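Virneo
Home About Trials Jobs Contact

About us

Can a machine do the chores yet? Short answer, some of them, slowly. Virneo is a small shop that tests two-finger grippers on household and shop-floor work. Wiping, sorting, loading, folding. Started by Ignacio Riquelme after too many years on a packing line.

We run everything in simulation first. Cheap, fast, no broken plates. A chore has to pass 400 simulated tries before it goes anywhere near a real kitchen or bench. Most dont.
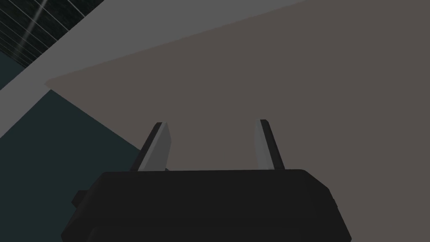
Where things stand. Picking up a box from a clear surface, fine. Cups, mostly fine. Wet towels, no. Fitted sheets, please stop asking. On the shop side, bin sorting is close and cable work is nowhere near. Our longest list is called Flastitetti, 151 chores, and we have signed off on 40 of them. Speed is still bad. A person beats us on evry single one.

What we sell: test reports, plain language, with the failures left in. Zelenák is the bench version, for shops. Bratetti is the home version, new trials open in August.

We don't sell robots. We don't take money from people who do.

Got a chore you hate? Send it in. More than 660 suggestions so far, we read them all, replies can take a while.

Page updated July 30, 2022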